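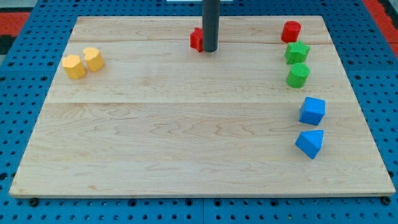 Keith Tindall wants the stair treads left out of the quote entirely and priced as a second visit. His argument, over the phone before I had my boots off, is that the homeowner on Plemermont keeps changing her mind about nosing depth and that every change moves the total. I told him the stringers have to be cut for one tread thickness or another and I can't set the saw for a maybe. He said to write it up both ways and send it by Friday. So two quotes.

Measured the Plemermont stair again this morning. Total rise, finished floor to finished floor, is 106 3/4 inches. With 14 risers that gives 7 5/8, a hair under the number I was hoping for and inside the 7 3/4 limit the county uses. Fifteen risers would give 7 1/8, a nicer climb, but the extra tread costs 10 inches of run and the bottom landing doesn't have it. There is a door there. The door swings toward the stair. Stayed with 14.

The old stair came out of level at some point and was shimmed under the left stringer with cedar shingle. Three layers, one split. The floor at the foot falls 3/8 inch from right to left over the width of the stair. I will scribe the new stringer to the floor and not shim. Marked the high spot with pencil on the baseboard so I don't lose it when the old carpet pad comes up.

Headroom at the well opening is 81 inches measured plumb from the nosing line. Acceptable. The drywall corner there has been hit by furniture more than once and the bead is bent. Added a line for replacing it.

Quote A: stringers, risers, skirt boards, temporary treads in construction lumber, handrail brackets on the wall side. Quote B: same, plus finished treads, glued and screwed from below, plugs where I can't get underneath. The difference is $1,476, most of it labor. The bottom three treads have no access from below on account of the closet framing, so those get screwed from the top and plugged. I allowed half a day for that and it may not be enough.

Balusters. Udura quoted the square steel ones at a lead time of 20 working days, powder-coated black, with the flat shoes included. Sisay has them in stock but only the round profile, and the shoes are separate. The homeowner picked square from a photo. I asked her if round was a possibility and she said she would think about it, so I am treating it as square. Spacing works out to two per tread with a clear gap of 3 7/8 on the level run at the top. The 4 inch sphere does not pass. Checked it on paper with the actual baluster width, 3/4, not the nominal one in the catalog. The catalog drawing for the shoe shows a set screw on one side and the text says two. Sent Udura a note asking which.

Newel post at the bottom is the part I don't like yet. The subfloor is 5/8 ply over joists running the wrong way for me, and the post lands nearly in the middle of a bay. Options are blocking from the basement side, with the heating duct in the way, or a surface plate, with the look of a surface plate. Went down with the flashlight to see how much room there is beside the duct. Seven inches on one side. Enough for doubled 2x8 blocking if I cut it short and toenail one end, or use hangers. Hangers are better. Need four. The threaded rod for the post then comes through the blocking with a washer and nut underneath, and I can retighten it later without touching the finish.

Called Cluren about the rail fittings in the afternoon. The volute is discontinued in that profile. They have an opening cap and a turnout. Opening cap, then. It changes the newel height by 1 1/4, so I corrected the sketch and crossed out the old one before it could get used by mistake.

Rail height measured from the nosing line will be 36 inches to top of rail. Guard on the upper landing, same. The wall-side bracket has to hit studs and the studs in that wall are 16 on center except one that isn't. Found it with a magnet on the drywall screws. It is off by 2 1/2, probably moved for the old switch box.

Delivery from the yard came at 3:40 short one skirt board. Invoice says all present. The missing one is $419 with the clear grade and the length, so I wrote the shortage on the driver's copy and had him initial it. Put the rest on stickers in the garage, off the slab, ends clear of the water heater. Meter reads 9 percent in the skirts and 11 in the risers. House reads 8. Risers can sit a week.

Keith called again after supper. Wants to know if the price of Quote A goes down if he does the demo himself. It does. Told him to leave the left stringer alone until I have my scribe line.

To do: hangers, blocking stock, longer rod, plug cutter, call the yard.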